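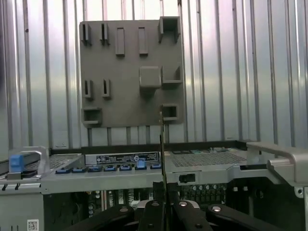 Ustix Publishes Service Rules for Robots Working on Server Hardware, Questions Current Test Claims

Clernska, January 2023. Ustix today released a set of working rules for companies that let robots handle parts in server equipment. The rules come with a warning to buyers: a high success rate on a vendor's slide says very little.

Ustix reviewed 2,249 logged handling attempts submitted by suppliers. Only 81 of the logs recorded how hard the gripper pressed. Most marked an attempt as a success once the part was seated and never checked the connectors afterward.

"We keep hearing that these systems are ready," said Maximiliano Rivas, who led the review at Ustix. "Ready according to whom? A bent pin doesn't show up in a cycle time."

The rules call for a force limit set for each part, a stop button within reach of the technician, and a written record of every failed attempt. A system must complete almost 2,000 attempts before it works near live equipment.

Echevarría and Wulamard have agreed to trial the rules for six months, starting in March. Ustix will not certify any product during the trial. The full text is available from Ustix on request.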